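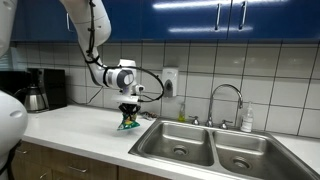

A snack bag, held by the top, in the kitchen

Household tips for the week of a funeral

When my mother-in-law died in May, the family gathered at our house in Neltthorpe after the service. I had never organised such a day before. I wrote down what I learned, first for my sister, and now I put it on this page for other people who must do the same.

Food for the guests

Choose food which can be eaten with one hand, because many guests will stand and hold a cup in the other. Small sandwiches, cheese pastries and plain cake are enough. Soup is kind in cold weather but it needs bowls, spoons and a place to sit.

Make the sandwiches in the morning and cover them with a clean damp cloth, then with foil. Keep them in the fridge and take out one plate at a time. Egg and fish should not stand on a warm table for the whole afternoon.

Write on a paper which dishes contain nuts, milk or egg, and lay it beside the plates. Relatives who come from far away do not like to ask on such a day.

Tea and coffee

One kettle is too slow for a full house. We borrowed a large urn from the church hall in Woltley. Fill it early, as it took ours 25 minutes to become hot. Put the milk in two small jugs and leave the rest in the fridge.

Dishes which neighbours bring

In the first days people will come to the door with food. Stick a piece of masking tape under each dish and write the name of the family on it immediately. I did this only from the second day, and I had 4 dishes at the end which I could not return to anybody for weeks.

Food you cannot eat now, freeze in portions for one or two persons. The week after the funeral is the time when there is no wish to cook. Write the content and the month on the lid – frozen stew and frozen plum sauce look very much the same.

Flowers

Cut the stems again when the bouquets arrive, at a slant, and remove all the leaves that would be under the water. Change the water every second day. Lilies colour everything with their pollen, so pinch out the orange parts with a paper tissue while the flower is still young. If pollen falls on a dark coat, do not rub it. Lift it off with sticky tape.

Please keep lilies away from cats altogether. They are very poisonous to them, also the water from the vase.

Dark clothes

Take them out of the wardrobe two days before. Black wool collects dust on the shoulders, and a slightly damp cloth, drawn always in the same direction, is better than a dry brush. White marks from deodorant often go away with a dry nylon stocking. Iron dark trousers from the inside, or with a thin cloth between, otherwise they become shiny.

Candle wax on the tablecloth

Let the wax become hard and lift off the most of it with a blunt knife. Lay kitchen paper under and over the stain and press with a warm iron, without steam. Move the paper often to a clean place. Coloured wax may leave a shadow, which I treat with a little washing-up liquid before the normal wash.

Cards and letters

Keep the envelopes until all the thank-you notes are written, for many people put their address only there. I used a shoe box with 6 dividers, one for each branch of the family. On the back of every card I wrote in pencil what came with it, flowers or a cake or a donation.

Photographs from old albums should not be put on the table with adhesive tape. Use paper corners, or stand them in a plate rack.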